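Soft Goods Handling: Gallery

Ayala is the deformable materials strand of the Hinen research programme. The method under study records how people handle cloth with a pair of hand-held grippers, and uses those recordings to train a policy for two robot arms. The pictures on this page come from the recording stage, carried out on the bench in the Endix laboratory.

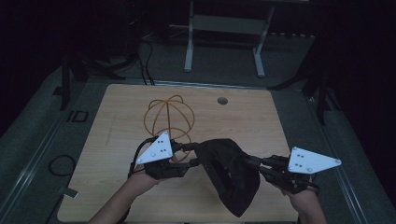

Cloth remains difficult for automated systems to handle. A garment has no fixed shape, and the same item may present itself differently each time it is set down. The Ayala recordings therefore concentrate on two-handed actions, in which one gripper must respond to what the other is doing. With a piece of black fabric held between both sets of jaws, the sag in the middle shows how far apart the hands are and how much slack is left to work with. The dotted white plates above the grippers are used to work out the position of each hand during a recording.

The present collection contains 482 recordings of 7 handling tasks, and the target for the next release is more than 2,000. Each recording is reviewed by 2 members of the group before it is admitted to the training set. Thin and open-weave fabrics are treated as a separate category, as early versions of the policy tended to close the fingers too far above the fold.

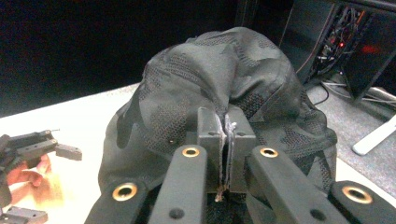 Pinch grasp on a camouflage-patterned mesh garment.

Views from the grippers are stored alongside those taken from head height. In comparisons made under the Pivero test procedure, policies trained on both views placed their grasps more consistently than those trained on the head view alone. Rigid items are covered by the same procedure, and their results are reported separately.
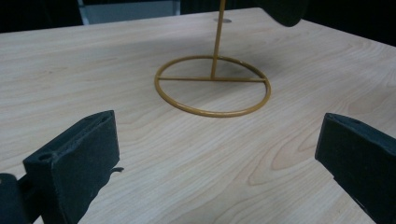 Gripper fingers open in front of a yellow metal stand.

Further pictures will be added to this gallery in August.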